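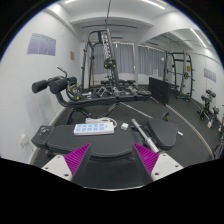
Inumgate Wargames Society – Beginners' Evening Course

Notes for session 5: Supply and the campaign map
Last updated: December

Tonight we leave the single battle and speak about the campaign. Our map is the Drukinden valley, with the fortress of Plutusthorpe in the north.

Each side starts with 3000 supply points. A brigade uses 12 points per turn when it marches and half of this when it rests. Points are paid before movement, so please do not move first and calculate later.

A supply line is traced by road to a friendly depot. It may be 5 hexes long – not longer, also in good weather. If the enemy stands on the road, the line is cut at once. A brigade without supply fights with one die less and cannot attack a fortress.

The river crossing at Imhof is in hex 66. It is the only bridge for guns, and most campaigns are decided near it.

For next time: write marching orders for your first three turns, on one page. Read also the rules for scouts, but leave out the part on night movement.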